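Coffee table moves to the front room in Utesden

Reading time: 5 minutes

Last updated: 10/13/19

The Saturday coffee mornings in Utesden have a new home, at least until the spring. After the summer break in August, the organisers decided to leave the small back kitchen of the Abbasi Rooms and to prepare the coffee in the front room, on an old dining table which was before used mostly for board games and for leaving coats.

The change was asked for by many of the regular visitors. In the back kitchen only two persons could stand at the same time, and the queue often went through the corridor and reached the street door. When it rained, the people at the end of the queue had the choice to get wet or to go home. Some of them went home.

"We were losing our guests before they had even said good morning," said Tia Hebden, who has organised the coffee mornings for two years. "In the kitchen you had your back to everybody. You heard them laughing and you did not know about what. Now we can talk to people when we pour."

According to Ms Hebden, the idea is to make filter coffee by hand, one pot after another, and not to buy a big machine. The group looked at prices in the summer and found that a machine of good quality would cost more than they collect in a whole season. Filter coffee is slower, but the visitors say that they like to wait if they have somebody to talk to. The kettle stays in the kitchen for safety, and the hot water is carried through in closed jugs.

The table itself has a history in the house. It came from a boarding house in Tenby Road, which was closed many years ago, and it was given to the Rooms together with six chairs. The chairs are gone now, but the table stayed. It is heavy, and it took four people to turn it so that the long side faces the window. To protect the wood, the group agreed to put a towel under the cups and the small dishes. Last winter a hot pot left a pale ring on another table in the building, and there were some complaints about it.
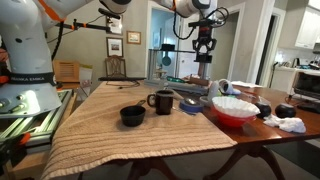

Bowl, mug and paper filters on the dining table in the front room.

The paper filters have been a small subject of discussion. At first they were kept in their packet, in a cupboard, and each time somebody needed one they had to open the cupboard, find the packet and separate one paper from the others. Now they are put out in a bowl before the doors open. Ms Hebden says this saves more time than any other change they have made. "It sounds like nothing, but with a full room you notice it," she said.

The group also wants to use less paper in other places. Since September, visitors have been asked to bring their own mug if they can. Those who forget it can take one from the shelf, and they are asked to rinse it before they leave. The disposable cups were finished in the second week and will not be ordered again. A few visitors were not happy with this — one of them wrote a letter — but the group says that it will keep the new rule until Christmas and then ask everybody for their opinion.

On the first morning in the front room, 80 people came. It was the best attendance of the year, and the organisers had not prepared enough milk. A neighbour went to the shop twice. On the second Saturday it was quieter, and there was enough of everything, also of the cake.

The money for the small things, such as the filters, the spoons and the bowls, comes from the Fundo box, a local collection which supports activities in the village halls of the district. This autumn the box gave £174 to the coffee mornings. It is not a large sum, but the group says it is enough to buy coffee and filters until the end of November. After that, they will depend again on what visitors leave in the dish at the door. There is no fixed price for a cup. Most people leave a coin, and some leave more when they have stayed the whole morning.

Not everything about the new place is solved. The front room is colder than the kitchen, and the heating must be switched on early, which the Rooms have agreed to do for a trial period. There is also no sink nearby. Used mugs are collected on a tray and carried back to the kitchen, where one person washes and another one dries. Ms Hebden would like to find more people for this work, especially for the last half hour, when most of the mugs come back together.

"Washing up is the job which is free at the moment," she said. "You do not need to know anything about coffee. We will give you an apron, and you can have your cup first."

There are also plans for a short lesson in making filter coffee, after several visitors asked why the coffee tasted different from one week to another. The reason, the group admits, is that every helper used another quantity. Some filled the spoon until it was flat, and others made a small hill on it. A paper with the right measure will now be placed next to the filters, and new helpers will make their first pot together with somebody who has done it before. The lesson will be free and will be held in the front room after a normal coffee morning. The day is not decided yet and will be written on the notice board by the entrance.

The Rooms have said that the dining table can stay where it is for the whole winter. The board games group, which used it on weekday evenings, has moved to the two smaller tables near the piano and has made no objection. Its members asked only that the big table is wiped before they arrive, because last month one of their score sheets was lost to a coffee stain.

The coffee mornings take place every Saturday from ten o'clock until half past twelve. The entrance is from the side lane, and there is a ramp for wheelchairs and prams. Children are welcome and can have juice or warm milk. Anyone who wants to help with the washing up, or who has clean mugs to give away, can speak to Ms Hebden at the table or leave a note at the Abbasi Rooms during the week.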